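How Do You Test a Robot's Hand?
From the Warkar Children's Science Pages
For readers in grades 3 to 5, and any grown-ups reading along

Put a pencil on the table in front of you. Now pick it up. Easy, right? You probably did it without thinking, maybe while you were still reading this sentence (if you did, well done, that is two jobs at the same time!).

Now try it again, very slowly, and watch your hand as it goes. First your fingers opened a little wider than the pencil. Then your hand came down to the right spot, and your thumb and finger closed from both sides. You squeezed just enough. And somewhere in there your skin told you, "Got it!" and up went the pencil. That is a lot of work for one small pencil, and your hand has been practicing since you were a baby.

A robot has to be given a hand before it can do any of this. Most robot hands don't look very much like yours. They are called grippers, and plenty of them have only two fingers. Sometimes people call the fingers "jaws," which sounds scary, but it only means two parts that open and close.

Why only two?

Think about eating noodles with chopsticks, or picking up ice with tongs. Two fingers can do more than you would guess! Every extra finger needs more parts to move it, and more parts means more things that can get stuck or come loose. So a lot of builders start with two and see how far they can go. There are other kinds as well. Some grippers hold on with a suction cup, a bit like the one that sticks a hook to your bathroom wall, and some have soft fingers that bend around a thing like a sleepy octopus.

Two fingers can close in different ways, too. On some grippers they swing shut like a pair of scissors. On others the finger pads stay side by side and slide straight toward each other, the way your two palms do when you clap. These are called parallel grippers. You can feel why this matters if you press a marker between your flat palms and then try to hold the same marker in the crook of a pair of open scissors (safety scissors, please, and ask first). The palms touch it on both sides in a nice even way. The scissors want to push it out of the front.

Round things are tricky

A marker is round, so if you push on it in the wrong place it rolls away. A box has flat sides and sits still while you grab it. People who try out grippers are very fond of round things for this reason, even though round things can make them grumpy. They also like things that are slim and things that are fat, and things that are heavier at one end. Your own pencil case is full of good test objects. A pen is slim and slippery. A glue stick is fat, and its cap can come off when you don't want it to. Clear plastic is a hard one as well, and it has more to do with eyes than with fingers. A camera looks for edges and colors, and a clear box shows it mostly whatever is behind the box.

Making it a fair test

Suppose you have two grippers, and you want to know which one is better at putting away school supplies. We will call the first one Brorkach and the second one Vultonon, because those are the names painted on the two grippers in our own workshop, and we have grown used to them.

If Brorkach gets an easy glue stick and Vultonon gets a rolling marker, you haven't learned very much. They both need the same things, on the same table, put down in the same places. You change the gripper and you leave everything else alone. You may have done this in school with bean plants, where one cup gets sun and one cup doesn't, and both cups get the same water.

You also need to try more than once. Anybody can be lucky one time! In our workshop we give each gripper 22 tries with each object. Then we write down what happened, and we write down the bad tries as well as the good ones. A drop is just as useful to us as a catch – sometimes more, when we can see how the thing slipped. Was it held too near the end? Did it twist?

Learning by being shown

There is another way to try out a gripper, and it is my favorite because you don't need the rest of the robot. You take a gripper that has a handle and hold it yourself. Now you are the arm, and the gripper is the hand, and you can find out what those two fingers are good for. It feels very clumsy at first. Your own fingers could do the job in a blink, and instead you have to poke around with two stiff black jaws like a crab in mittens.

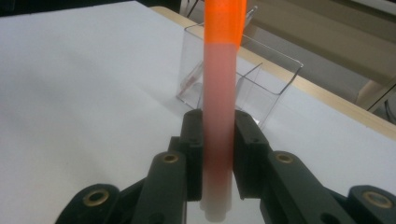

One gripper with a tube held upright between its finger pads, and then two grippers at a table with a highlighter, a pen, a glue stick and a clear box. 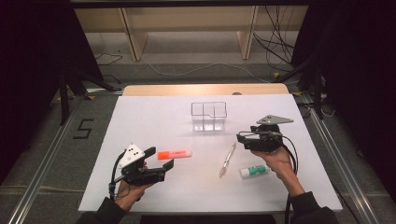 When people work with a hand-held gripper, a computer can keep a record of how it moved. For that, the computer has to know where the gripper is and which way it is turned, and this is called tracking. You can play a tracking game at home. Stick a dot on the back of your hand, ask a friend to look only at the dot, and move your hand slowly around. Your friend can say where your hand went, but can they tell when it tipped over to one side? Probably not very well. Add two more dots so that you have a triangle, and tipping is much easier to spot.

A record of one turn isn't enough for a robot to learn from. Robots can need a great many examples before they get the idea. For a sorting project we called Kaushik we saved 300 turns in our first month, which seemed like an awfully big pile, and by September we had more than 2000. Some were neat and some were rather wobbly (a few of the wobbly ones were mine, late in the afternoon, when I wanted my snack).

Try it yourself

You will need:
a pair of kitchen tongs
a pair of chopsticks, or two clean craft sticks
5 small things from your pencil case
a box or a cup to put them in
paper for keeping score

Lay out your things and draw a pencil line around each one on a big sheet of paper, so you can put it back in the same spot. Use the tongs first. Pick up one thing, carry it to the box, and let go. Give it a check mark if it got there and an X if it fell. Do every thing several times, then start over with the chopsticks.

When you have finished, look for the thing with the most X marks. Try wrapping a rubber band around the tip of each arm of the tongs and give that one another go. Does it slip less? Try standing it on its end, too, if it will stand, and grab it from the side.

Words to know

Gripper: the part of a robot that takes hold of things.
Jaws: the parts of a gripper that open and close.
Parallel: side by side and always the same distance apart, like train tracks. The flat faces of the pads on a parallel gripper stay lined up this way even while they move closer together.
Tracking: keeping note of where something is and which way it is turned.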